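Can it put the shopping away yet?
Speaker notes, Siiri Väisänen
July

Start with the hands-up question. Who here has a dishwasher? Who has a machine that loads the dishwasher? Wait for the laugh, don't rush it.

So that's the talk. We've had machines that wash for ages and we still haven't got one that picks up. I love this problem. I've loved it since I stood in the Plumden packing shed watching Kalevi Honkanen sort fruit with both hands while talking over his shoulder to somebody else entirely. Ask him how he does it and he shrugs. Fifteen minutes with him will teach you more about grasping than a month of reading (mine anyway).

Say early: I'm talking about chores, at home and on the shop floor, and I put them together on purpose. Putting a piece of fruit in a tub is the same job in your kitchen as it is at Plumden. Only the hourly rate changes.

Why fruit. A box has flat sides and they stay where you expect. Fruit is roundish and bruises, and no two are alike. Dragon fruit is a gorgeous nuisance on top of that, all those leafy bits sticking out, so where do the fingers go? Pass the real one round here. Tell them to pick it up without thinking, then pick it up again and notice what the thumb does.

Next slides, leave each one up for a bit. Let people look before talking.

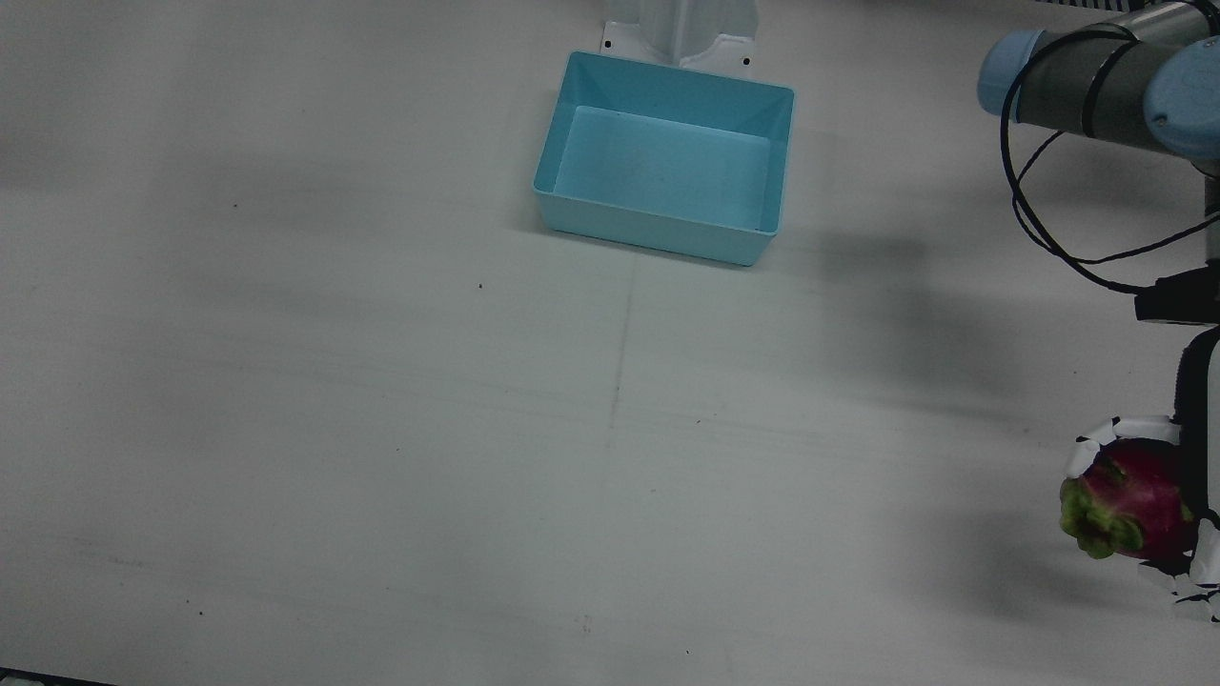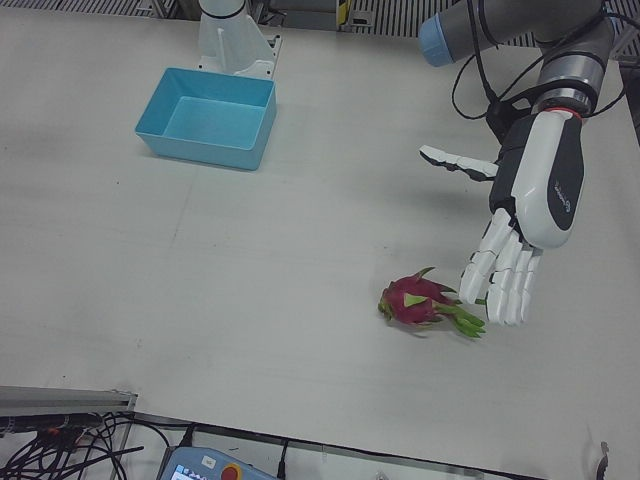
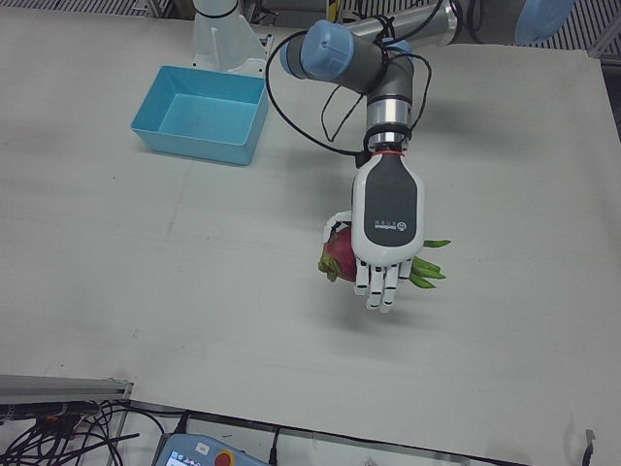
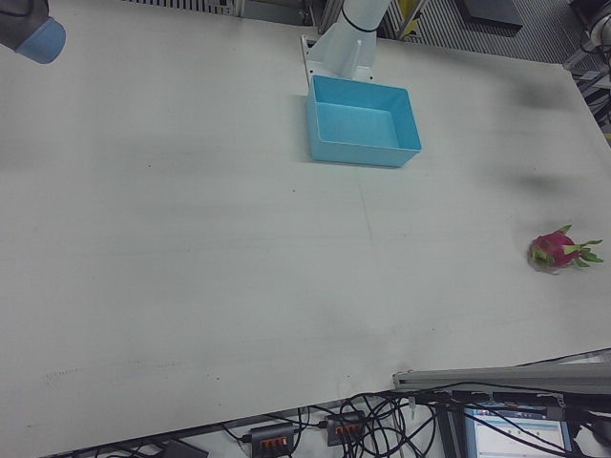
One fruit, one blue bin, and the bin is empty in all four.

Ask the room which of the four looks hardest. Most groups say the one with the fruit in the air over the middle of the table. My vote goes to the second, fingers hanging beside the fruit and everything still to be decided. How wide to open, which side to come from, how hard to close. Go back to slide two if there's time.

Then: look at how tidy that tabletop is! Now think of your own worktop. Post, crumbs, a mug, somebody's keys. Lenni Riihimäki keeps a list of every object in his kitchen and he'd got to 433 when I last asked, drawers not finished. Each of those needs its own little answer. Santeri did the same for the Beltska workshop and reached 638, and he'd left out the screws.

Where I think we are (say plainly that this is my opinion):
- One known thing into one known tub, good light, clear table: yes, worth trying now, and worth being excited by.
- A mixed bag of shopping: getting there, slowly, with a person nearby.
- A whole kitchen after tea with children in it: no. Ask me again.

Kaiwen Xia will bring up speed. Good, let her. On a shop floor it matters a lot. At home I'm not so sure, I'd happily let something take nearly 100 minutes over the washing-up if I was asleep.

Bit about failure, keep short. When you watch a demo, ask to see the goes that went wrong. How often does it drop things, and who picks them up? If the answer is "Santeri", count Santeri's time.

Finish with the fruit that went round. Who's got it? Did anyone drop it? Questions.

Recent talks
Sorting by feel: an afternoon at Plumden
Why towels are harder than plates
Trolel and the stuck drawer
What we learned from the Aguiar trolleys
Counting the Beltska workshop, with Santeri Turunen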